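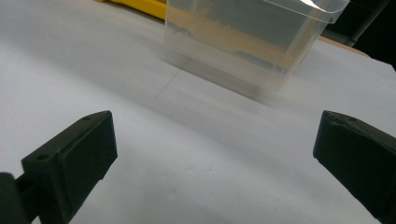 Why does the values questionnaire mark every respondent from the Avlow field sites as "below norm" on individual autonomy?

The report compares all scores with a single reference sample, and that sample was drawn entirely from Western Europe and North America. The label records distance from that group's mean. It should not be read as a level of moral or social development.

Search the knowledge base Go Advanced

27 November 2020
Logged by Zihan Zhong, Saltix Support

Ticket status: resolved, with one item carried over
Component: report generator, norm tables
Reported by: Hongjun Hou, Avlow comparative ethics project

Problem as reported
The project ran the 60-item values questionnaire in two languages and received 443 complete responses. In the summary report, nearly all respondents were placed in the "below norm" band for autonomy and the "elevated" band for family obligation. The colour key shows both bands in red. The reporter's partners in the field asked why looking after one's parents was being flagged as a problem. The reporter could not find an answer in the manual.

Steps taken

1. Checked the raw export against the report. Item scores match. No import error, no shifted columns.

2. Checked reverse-scored items. The translated version had the correct key. Ran the report again with the English version only and got the same pattern.

3. Opened the norm table. The file is named "universal" and holds 2000 cases. The country field contains no entries from Africa, Asia, Latin America or the Pacific. The table has been the default since the first release and can't be changed from the project settings page.

4. Asked Junhao Lu (norms and scoring) whether a second table existed. He confirmed that a regional table was planned and never built. The word "universal" was chosen to mean "not split by age or sex". It was never meant as a claim about humanity in general, but the manual doesn't say so, and the report prints it at the head of every page.

5. Turned off banding for this project by editing the config on our side. Reports now show raw means and the spread for each scale, with no coloured bands.

Reply from reporter (Hongjun Hou)
Bands are gone, thanks. I still have an objection to the items themselves. Item wording such as "I decide for myself, even when my family disagrees" assumes that the family is something a person stands outside of. Several of our respondents left a note saying they couldn't answer because the decision would be made in discussion, and a decision reached that way is their own. The questionnaire forces that into "disagree" and scores it as low autonomy. A local norm table would move the average, but it wouldn't fix the question. 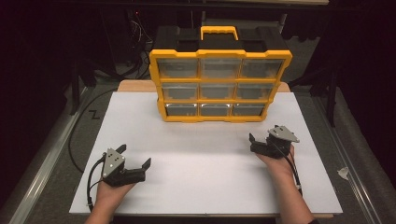

I would also ask that the free-text notes be kept with the scores in the export. At present they are dropped, and they are the only place where people could object to the terms they were being measured by.

Support response
Agreed on both points. Changing the reference group alters where the line is drawn. It leaves the choice of what to measure where it was, with the original authors. We can't rewrite items in a licensed instrument, but projects may add their own, and added items can now be reported alongside the standard scales.

Peiyu Zhong has restored the notes column in the export. It was being removed by a clean-up rule that treated any text in a numeric block as noise. Data collected in October is not lost; the notes are in the archive copy and will appear when the export is run again.

Workaround for other projects
Go to Project, then Reports, then Display. Untick "Show norm bands". If the option is greyed out, write to support and quote the project name. Don't load a table from another study under the name "universal", as the generator will accept it without warning.

Changes made
- Default table renamed "W. Europe and N. America reference".
- "Below norm" replaced by "below reference mean".
- Red removed from the colour key; all bands are now shades of grey.
- Manual section on interpretation amended to state where the sample came from.

Carried over
The word "norm" still appears in the PDF header. The header template is shared with the Flalell reading tests and needs sign-off from Zhuoran Yan before it can be edited. The ticket stays linked to that request.

Contact support | © 2020 Saltix | Back to top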